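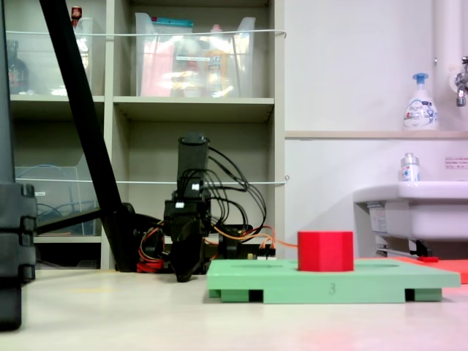 Library hours and the winter book drive

The Eskola branch will stay open until 8 p.m. through December. Analyn Dagdag is covering the front desk in the evenings, and the side door on the parking lot will be unlocked after 5.

The fall book drive brought in 3,239 items. Most were paperbacks and went straight to the sale shelves. We still need picture books in Spanish and Vietnamese, and large-print mysteries go out as fast as we can label them.

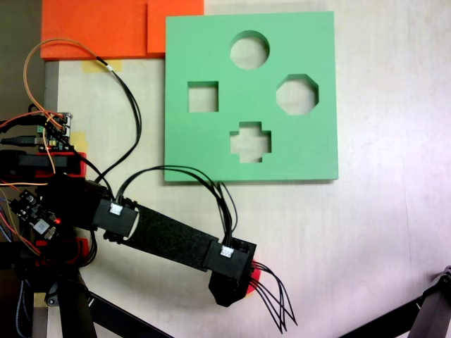 Please don't leave boxes outside the building overnight. We lost two boxes to rain last month. Bring them to the desk, or call and Rosaura Bedoya will arrange a pickup. We can't take encyclopedias, magazines or anything with mildew.

Toddler story time is full, with 24 families signed up. Uyên Vũ is keeping a waiting list and hopes to add a second group after the holidays.

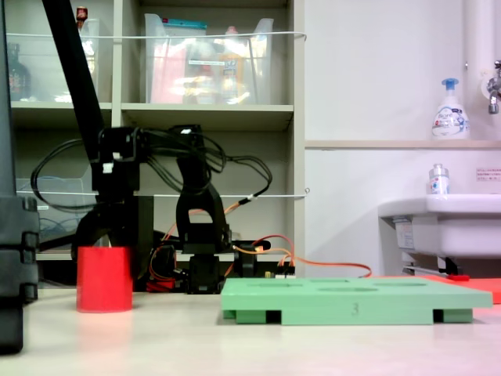
Overdue items

Fines on children's books are waived through the end of the month. Return them at the desk or in the drop slot.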